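24/12/2019

Quick one before bed, feet are killing me. 38 degrees in the car at four and the aircon still stuffed. Must ring the mechanic in the new year, if he's even open.

Prawns: done. Queue at Flonlow was out the door by seven and a bloke ahead of me bought six kilos, no list, just pointing. Got the 2 kg I ordered plus a bag of ice that was mostly water by the time I hit the driveway. They're in the bottom of the fridge under a wet tea towel. Everything smells of prawn. The pavlova base smells of prawn, probably. Will not be checking.

Rajeshwari rang at lunch from Melbourne. Flight delayed, then not delayed, then she was at the wrong gate. She lands tomorrow at 12 so we've pushed the main meal back to two, which Mum took badly. Mum has eaten Christmas lunch at half past twelve since the war or whenever. Told her there'd be nibbles. "Nibbles," she said, in that voice. Left it there.

Kids' presents all wrapped except the Kidico trike, which came in a box with the bolts loose in the bottom and a sheet of instructions in print the size of an ant. Kojo said he'd have it together in ten minutes. That was at eight. Still hear him in the garage, swearing very quietly becuase of the window. One wheel goes on, other comes off. I took him out a beer and a torch and got out of there.
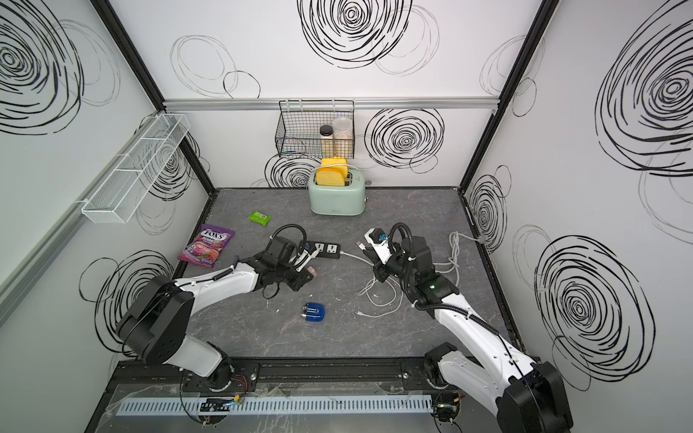
Pudding is the real worry. Made it back in November from Nan's card, the one with the brandy stain right over the quantities, so I've guessed the suet again. It's been hanging in the laundry in its cloth and looks alright, bit of a bloom on one side that I'm telling myself is flour. Four hours boiling tomorrow and I've only got the one big pot, and the ham wants it too for the first bit. Spent an hour tonight clearing bench space and still nowhere to put anything. Want a wire basket hanging off a rail up on the wall, the black mesh sort with a couple of jars sitting in it, then the sugar and the rice are off the bench and I can actually roll something out. Will measure in January. Have said that since we moved in.

Custard: buy it. Decided. Two cartons of the Jaiswal stuff from the corner shop, decant into Nan's jug, say nothing. Mum will know.

Carols in the park got called off at six for total fire ban and wind, fair enough, though they'd set all the chairs out. Kids cried, then forgot, then ran under the sprinkler next door in their good clothes. Put the telly carols on instead and everybody was asleep in a heap before Silent Night. Carried the little one in. Heavy now. She had tinsel down her nightie and a jelly snake stuck to her arm – peeled that off, ate it, no regrets.

Sendent parcel still not here. Tracking says "with driver" and has said so since Friday. It was Dad's present, the good binoculars, so he'll be getting a card with a drawing of binoculars in it. My drawing. Looks like two tins of tomatoes. He'll be nice about it, he always is, and then he'll bring it up every Christmas till 2040.

Also forgot: bonbons. There are eight left over from last year in the linen cupboard and twelve people coming. Could do a half each. Could pull them early before anyone counts. Servo might have some, open till eleven, not getting back in that car though.

List for the morning:
pot on by 7
ham out of fridge
ice!! more ice
Kojo to airport 11.15, NOT later
chairs from next door
hide the custard cartons

Carrot's out for the reindeer. I've bitten the end off and left the bits on the mat. Garage has gone quiet so either the trike's finished or he's fallen asleep on it. Going to look, then bed.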